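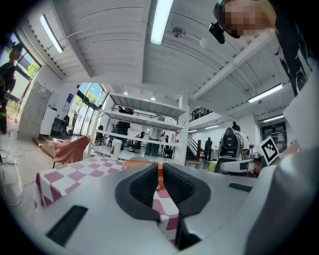
Sturdale Checked Table Cover — Pink/White

Wipe-down table cover for shared tables, craft rooms, break rooms, kids' corners. Pink and white squares. Sold by the piece, cut and edged, ready to put on.

In stock. Ships from our own shelves.
Item no. 1173
Also in: blue/white, green/white, plain cream (cream is back in June)

Quick facts

Fabric: cotton blend with a thin clear coating on the top side
Underside: uncoated, slightly fuzzy, grips the table
Pattern: even checks, woven in, then coated
Edge: folded and stitched on all four sides
Care: wipe; machine wash cold now and then
Shapes: square, rectangle
Not available: round, oval (please stop asking, we tried, the edging puckers)

What it's for

Tables that get used all day by different people. Somebody has lunch on it, then it's a sorting table, then someone is doing nails or glue or homework. A bare tabletop shows every ring and scratch and most shared tables weren't nice to start with. This covers that up and gives the room a bit of color.

It started as a kitchen cloth. Then offices began ordering it, then a couple of makerspaces, and now more of them go to workrooms than to kitchens. Fine by us. The cloth doesn't care.

Weight is medium. Heavy enough that it doesn't lift when a door opens, light enough for one person to shake out and put back on. Small parts don't roll as far as they do on a hard top. Beads, screws, pills, dried beans — all easier to pick up from cloth. Cups sit steady on it if the table is flat.

Sizing

Measure the top of your table, both directions. Decide how much drop you want. Add the drop twice to each direction. That's your size, pick the next one up from the menu.

Short drop: work tables, tables with drawers, anything where chairs go in and out a lot.
Medium drop: most people want this.
Long drop: to hide boxes underneath. Looks good, catches on knees.

If you're between sizes and the table stands against a wall, go smaller and let it come up short at the back.

Set it straight or on the diagonal? Either. Straight looks tidy. Turned so the checks run on a slant it looks more relaxed and you don't notice if it's a little crooked, but you need a larger square and the corners hang down in points. Order two sizes up for that.

Corners and clips

No clips in the pack. The cover stays put on wood and laminate by its own weight. On glass or very slick tops, use the Prantl edge clips (sold seperately, pack of four). They fit tabletops with a plain edge. They don't fit beveled edges or anything with a lip under it.

Don't staple it. Don't use double-sided tape either, it takes the fuzz off the underside and then the thing slides for ever.

Cleaning

Everyday: damp cloth, bit of dish soap, dry it off after.
Coffee, tea: get to it the same day. Left overnight it can find the stitch holes.
Felt pen: washable kind comes off. Permanent doesn't, not really.
Glue: let it dry, peel it.
Wax: ice cube, then lift with a fingernail or a plastic card.
Hot pans: no. Use a trivet. The coating goes cloudy and there is no fixing that.

Machine wash cold, gentle, coated side in. Hang it. No dryer. If it comes out creased, lay it on the table and leave it alone till the next day, the creases drop out. Iron on the underside only, low, if you really can't wait.

The pink: it's a soft pink, more strawberry milk than bubblegum. We've rub tested it up to 3,000 passes on our own bench and the checks still read clearly at the end, coating a bit duller. Strong sun is another matter. Right by a south window, turn the cover around every few months so one end doesn't fade ahead of the other.

Goes with

Salmon and coral chairs — works better than you'd think. Pale gray floors, white cabinets, white shelving. With dark desks nearby it's the one cheerful thing in the room, which might be the point. Red chairs, we would say no. Blue is okay.

For rooms with a lot of daylight the pink/white reads lighter than on your screen. For basements take the cream.

Using it in a shared room

Notes from Ladi Adeleke, who sets up rooms for our bigger orders:

Buy two per table. One on, one in the wash. People who buy one end up with none.

Label the underside near a corner with the table size. Laundry pen. Once you own five of these they all look the same folded up.

Roll, don't fold, if you have the shelf for it. Folding along the same line cracks the coating over time. The cardboard core it ships on is worth keeping.

Cables: bring them up at the back, over the edge of the cover, not under it. A cable under cloth makes a ridge and the cups go over.

Benches and chairs with rough arms will wear the edge. Felt pads on the arms, done.

In the pack

1 table cover, rolled on core
1 care card
1 spare strip of the same fabric for patching (iron-on patch film not included)

Add-ons

Prantl edge clips, pack of four
Rovska under-cloth — thin padding that goes underneath, quiets the table down a lot, good for rooms with hard floors. Trim with scissors.
Droner storage bag, long, takes two rolled covers

The Rovska pad and the clips don't get along. Too thick. One or the other.

Questions we get

Is it waterproof? Water-resistant. A spill beads up and you have time to grab a towel. A puddle left for hours goes through at the stitching.

Can I cut it smaller? Yes, sharp scissors, cut from the underside. The cut edge will fray slowly. Zigzag it or use seam tape. Cut covers can't come back to us.

Does it smell? A little, out of the wrapper. Open a window, gone in a day or so.

Do the checks line up if I put two tables together? Not guaranteed. Covers from one batch usually come close. Write "matching" in the order note and we'll pull from the same roll if we can.

Is it OK for food? Fine for plates and cups. Don't roll dough straight on it.

Can I get a sample? Yes, item no. 1031, a hand-sized square of each color. One set per address.

Bulk

Price drops from 7 pieces up, mixed sizes fine, mixed colors fine. Put everything in one cart and the discount shows at checkout. If it dosen't, write before you pay, not after.

Need an odd size? We cut to order. Takes longer, no returns. Send length and width of the FINISHED cover including drop, not the table. We get this mixed up order every week and it's always the drop.

Returns

Unused, still on the core, care card inside. Washed ones we can't take back. If the edging comes undone in the first year send a picture of the spot and your order number and we send a new cover, keep the old one for painting.

Orders in before noon leave same day. After that, next working day.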